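**Work instruction 14 revised: household handling tasks**

*December 6, 2021*

The Valline test group has issued a new revision of work instruction 14, which covers trials where a humanoid robot moves food and drink between a table and a refrigerator. It replaces the May text in full. Printed copies of the old version should be destroyed. The main changes are set out below.

**Clearances.** The operator marks a standing line on the floor 300 mm outside the reach of the longer arm and stays behind it while the drives are live. The earlier text measured this distance from the torso, and two sites read it differently.

**Cables.** Back-mounted cable bundles must have enough slack for a full turn at the hips. Any length that reaches the floor is to be kept behind the heels. The check is made before power-up and again after each change of stance.

**Test items.** Drinks are to be supplied in closed plastic bottles only. Glass is no longer allowed, even for single runs. The item log (form 283) records the type of container and its start position.
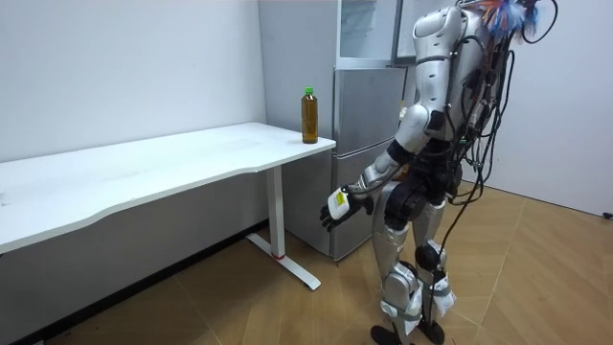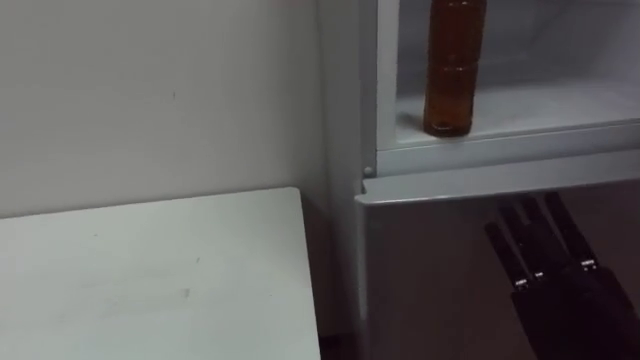
*Bottle and refrigerator task. First picture: robot at the desk, bottle on the far corner. Second picture: bottle on the shelf of the open upper compartment, robot hand at the lower door.*

**Doors and drawers.** Clause 2 now treats each refrigerator compartment as a separate hazard zone. A hand may not be driven towards a lower door while a person is reaching into an upper one. The force limit for door contact is set per appliance and written on the trial sheet before the first run. If no limit has been entered, the trial does not start.

**Stopping.** A stop command must hold the posture. It must not release the fingers. Khalaf controllers with the older default need a settings change, described in Annex B. Vustar units already behave this way and need only the yearly check.

**Records.** Footage from every fitted camera is kept with the trial sheet under one run number. Where a run is abandoned, the number is not reused.

Radosław Kurek is collecting comments on the contact force clause, where the Climon site has asked for a single fixed value across all appliances. Questions on cables and floor marking go to Nisreen Masri. Sites that cannot meet the clearance rule in their present room should apply for a written deviation before running further trials.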